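Score Release and Server Load: A Study of the Filville Teacher Entrance Result Portal

Student project report, Department of Information Systems
Submitted March 13, 2020

1. Background

Candidates for teaching posts in the Filville district sit a written entrance test in December. Scores are published on a web portal where each candidate enters a roll number and date of birth and receives a scorecard as a PDF file. The portal is hosted by Podberg, a regional provider, on a single virtual machine.

In the last cycle 2662 candidates were registered. The portal stopped responding shortly after the scores were released, and many candidates could not get their scorecards until the next morning. The purpose of this project was to find out which part of the system failed first and to test two changes that could be made without new hardware.

2. Test Setup

We did not have access to the live portal. The district office supplied the page templates, the database schema and the web server configuration, and we rebuilt the portal on a machine in the project lab. Roll numbers and scores were generated by script. No real candidate data was used at any stage.

Load was produced with Matar, a request generator written for an earlier course. Matar opens a set number of sessions, submits the lookup form in each one and waits for the PDF. A session counts as failed if the file has not arrived within 49 seconds, the same limit as the timeout in the server configuration.

Three versions were tested:

Version A: the portal as supplied.
Version B: the portal with scorecards created in advance and stored as files.
Version C: Version B with an index on the roll number column.

Each version was run 13 times. The server was restarted and the database cache cleared before every run. Runs were started by hand from the bench next to the server rack, and the log files were copied off before the next restart.

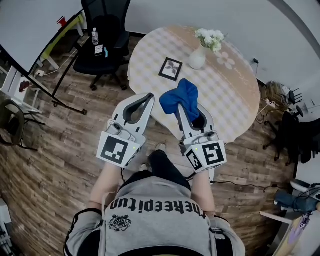 3. Results

Version A handled up to 311 sessions at once before the first failures were logged. Past that point the failure rate rose quickly, and the server did not recover until the load was removed. Processor use was at its maximum during this period, while disk and network use stayed low. The process list showed that nearly all of the processor time went to the PDF library.

Version B did not fail at 311 sessions in any run. We then raised the load to one session for every registered candidate, 2662 in total. Some sessions failed at this level. The database log showed a full table scan for each lookup – the roll number column had no index, and the date of birth was compared as text.

Version C completed the full load with no failed sessions. Response times were longer at the start of each run and settled once the lookup table was in memory.

4. Discussion

The first limit in the supplied portal is the creation of the PDF at the time of the request. A scorecard does not change after release, so there is little reason to build it again for each visitor. Stored files need more disk space, but the total fits easily on the present machine.

The missing index is a smaller problem and would not have been noticed on its own. It should be fixed at the same time, as it needs one line in the database setup script.

Two points limit these results. Matar sends each lookup once, while real candidates tend to reload the page when it is slow, and this adds load that we did not model. The lab network is also faster than most home connections, so sessions in our tests closed sooner than they would on the live portal.

Stored scorecards also raise a privacy question. In Version B the file names were first built from the roll number, which would let a visitor guess the address of another scorecard. We replaced them with random names held in the database. The neighboring Plisoldale district uses a similar portal, and the same check should be made there before files are stored.

5. Further Work

The next step is to add page reloads to the load model and repeat the Version C runs. A queue page for the first hour after release was planned but not built.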